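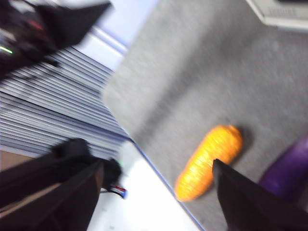
Memoria del proyecto: escribir, corregir y maquetar una novela corta de misterio
Asignatura: Taller de narrativa y edición
Fecha de entrega: 2023-08-07

1. De dónde sale esto

Yo quería hacer un libro de relatos. Lo digo ya porque en la propuesta inicial ponía eso, "libro de relatos", y quien compare los dos documentos va a pensar que me he equivocado de carpeta. Lo que pasó es que el tercer relato, el del faro, empezó a crecer y a comerse a los otros dos, y cuando se lo enseñé a mi tutor, Balthasar Gisler, me dijo que dejara de podarlo y viera hasta dónde llegaba. Pues llegó a 233 páginas en formato bolsillo. Corta, lo que se dice corta, no es, pero en la portadilla lo sigo llamando novela corta porque me gusta cómo suena.

Se titula Los inviernos de Adgate. Adgate es un pueblo de costa que no existe, con un puerto pequeño, una conservera cerrada y una familia, los Nazarenko, que lleva tres generaciones encargándose del faro. La hija mediana vuelve para vender la casa y encuentra los cuadernos de guardia de su abuelo con páginas arrancadas. A partir de ahí, misterio (y bastante niebla, quizá demasiada, luego hablo de la niebla).

2. Cómo lo organicé

El plan tenía 6 fases: escaleta, primer borrador, reposo, reescritura, corrección y maquetación. El reposo iba a durar un mes y duró nueve días, porque soy incapaz. Eso se nota en la reescritura: volví al texto con todo demasiado fresco y dejé pasar cosas que un mes después me habrían saltado a la cara, como que el hermano pequeño tiene los ojos de dos colores distintos según el capítulo.

La escaleta la hice en fichas de cartulina, una por escena. Salieron 65 y las pegué en el pasillo de casa con cinta de pintor. Me sirvió muchísimo para ver dónde se me amontonaban las conversaciones en la cocina – en la parte central había cinco seguidas, cinco, con café en todas – y para mover la escena del acantilado al final de la primera parte, que era donde pedía estar. Si alguien del curso que viene quiere probarlo, que numere las fichas por detrás antes de pegarlas. Yo no lo hice y se me cayó media pared una noche.
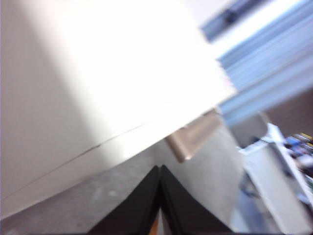
Panel blanco con tirador.

3. El narrador

El primer borrador estaba en primera persona y en presente. Tenía fuerza al principio, pero la protagonista sabe una cosa desde el capítulo dos que el lector no debe saber hasta casi el final, y escondérsela a alguien que está metido dentro de su cabeza me parecía una trampa fea. Probé tres soluciones: que ella mintiera abiertamente, que no recordara (esta me da vergüenza hasta escribirla) y pasarlo todo a tercera persona y en pasado. Me quedé con la tercera. Supuso rehacer los verbos del libro entero, y todavía en la última lectura encontré un "miro" suelto en mitad de una página de "miraba".

Lo que sí mantuve en primera persona fueron los cuadernos del abuelo. Esos fragmentos son lo que más me gusta del libro. Frases secas, viento, hora, visibilidad, y de vez en cuando una línea personal que se le escapa. Balthasar me tachó casi todas las líneas personales menos cuatro, y tenía razón, qué rabia.

4. Corrección

Hice dos vueltas. En la primera solo miré la historia: quién sabe qué y cuándo, edades, mareas, horarios del ferry. En la segunda, la lengua. Pasé el texto por el buscador palabra por palabra con una lista de mis vicios y aquí viene lo de la niebla. No voy a decir cuántas veces aparecía. Digo solo que quité más de la mitad y que la novela sigue siendo muy húmeda.

Después de esa vuelta la lista de cambios tenía 451 entradas, desde comas hasta un párrafo completo que repetía lo dicho dos páginas antes. También unifiqué los guiones de diálogo, que los tenía de tres tamaños distintos según el ordenador en el que hubiera escrito ese día.

5. Maquetación y página de créditos

Maqueté con Stiseo, que no había usado nunca. Las primeras tardes fueron duras: las líneas viudas aparecían y desaparecían según tocaba el interlineado, y los fragmentos del cuaderno, que van en cursiva y con más margen, me rompían la numeración. Al final creé un estilo solo para ellos y se acabó el problema.

La página de créditos me costó más de lo que pensaba. Copiar la fórmula de siempre es fácil (obra de ficción, cualquier parecido con personas reales es coincidencia), pero quise entender qué estaba firmando y la escribí con mis palabras, en cuatro líneas. Añadí un permiso para fotocopiar el libro en clase. Como sello puse Cadard, que es el nombre que usamos en el grupo para todos los proyectos del taller.

6. Lo que queda

En septiembre quiero rehacer el capítulo catorce, que va demasiado deprisa: se descubre lo de las páginas arrancadas y en dos hojas ya están todos en el muelle. También me falta el texto de contracubierta. Tengo siete versiones y en todas sale la palabra "secreto".

Anexos: escaleta pasada a limpio, lista de cambios de la segunda vuelta, pruebas de cubierta.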